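About Vidmont

Small team, one job. We collect examples for robots that learn by being shown - people drive the arms, we record everything, the learning system gets the recordings. Started with one desk and a borrowed headset. Most of our collecting is in simulation now.
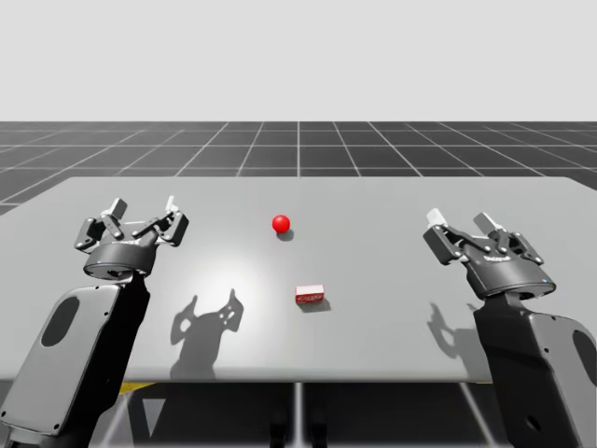
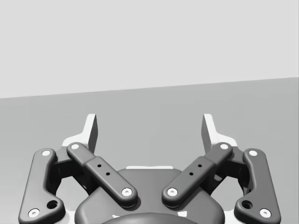 Two-finger grippers, simulated. The wide view has both arms, with the red ball and the little red-and-white box on the table.

What we do all day

Somebody picks a task. Put the ball next to the box, hand the box from left to right, that kind of thing. An operator runs it start to finish, then again, then with everything moved. A batch is 500 runs. Fumbles get kept too, tagged seperately, as our customers ask for them more and more.

Then review. Every run gets watched by someone who didn't drive it. Slow bits marked, bad starts thrown out, a plain sentence written for each one. Tedious - we won't pretend otherwise.

Where we're at

Batia, our two-arm table set, stands at 3913 runs, of which 2310 are through review. Veloso is the one-arm set, older, being relabeled. New batches go out in August.

Who we are

Nélida Painemal runs collection. Trains the operators, writes the task sheets, decides when a batch is done. Did warehouse scheduling before this and still does the shift plan on paper.

Zhenhua Dong looks after the simulator and the recording code. If time stamps are off, he wants to know before lunch.

Plus nine operators, mostly part time, in 40 minute shifts with a proper break between. No robotics background needed. Patience, yes.

Working with us

Need a task collected? Send us the objects, the goal and how many runs. We'll do a short trial batch first so you can check wether the format suits you. Our office is in Ullonlow, upstairs, open from 9 am. Ring the lower bell.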